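Thread: Worn paint inside gray bins, repaint or leave?

stataditz_shop
Jan 26, 2019
Main bin has a scuffed floor and a band of wear low on the sloped wall. I have 200 grit and a can of gray enamel. Worth doing?

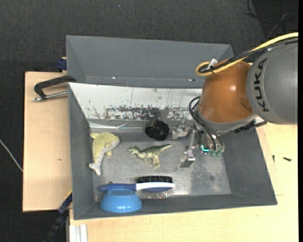
Main bin, wear band along the lower part of the upper wall.

nallurard
Leave it. Enamel chips again and the flakes end up in with the parts.

lisance353
Disagree. Chipped edges keep shedding. Scuff with 200, feather with 1000, wipe down, two thin coats.

nallurard
Two coats on a floor that gets parts dropped on it? I'd sand the loose edges and stop there.

stataditz_shop
Sanding the wall only. Floor stays as is.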